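Ticket 2000-108
Queue: Kendel cell / bin pick
Project: Grurkura
Status: open, workaround in place
Severity: 2 — arm stops, no injury, no damage to parts

Summary
KUKA arm faults out on the low approach into the bin. Protective stop, brakes on, program has to be restarted by hand. Only happens on blocks lying flat on the floor of the bin. Leaning ones pick fine.

First seen
June, right after the Baloch planner update went on. Not sure the two are related. See below.

What happens
Pick is found OK, score is good, arm goes down, slows for the last bit, then stop. Message on the pendant is external force limit exceeded. Z target in the log is 5 mm lower than it should be for that block. So the finger is being sent into the floor, or near enough that the cables dragging trip the limit first. Ran it 189 times overnight with the blocks reshuffled by hand in the evening only, so the layout got stale, don't read too much into the rate.

Tried so far
Re-taught tool center point. Same.
Swapped the air line to the gripper. Same, put the old one back.
Rolled Baloch back one version. Fault still there, so probly not the planner.
Force limit raised a little for one test. Fault went away but you could hear the finger scrape. Put it back. DO NOT leave it raised.

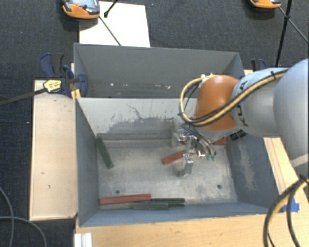 Low approach, finger almost at the bin floor. Red and green blocks, bin clamped.

Clamps
Checked both, they were snug. But the bin had been lifted out for cleaning and the height was never re-measured after. Olen calibration file still has the old floor height. If the bin sits higher now than the file says, every flat pick comes in too deep by the same amount and that matches what the log shows. Leaning blocks get grabbed up high so they'd never show it.

Other thing — the cable loop at the wrist. When the arm reaches down toward the far left corner the force reading creeps up before contact. Small, but it eats into the margin. Needs its own ticket, I'll open one.

Workaround
Z offset of +5 mm in the Grurkura config, bin floor section. Picks on flat blocks work, grip is a bit shallow, dropped one dark green block on the way out. Keep speed at the reduced setting til this is closed.

Safety note
After a stop do not reach in to move the block. Jog the arm up and clear first, in manual, then touch the bin. Applies even if it's a quick one.

To do
Re-measure bin floor at all corners and update the Olen file
Take the offset back out once that's done — otherwise we're correcting twice
Rerun overnight with a proper reshuffle
Mark the bin position on the table so it goes back the same way

Update, 4:40 pm
Measured two corners. Front left is high, rear left is high by less. So it's tilted too, not just raised. Haven't got to the right side, arm was in use. Leaving ticket open, offset still in.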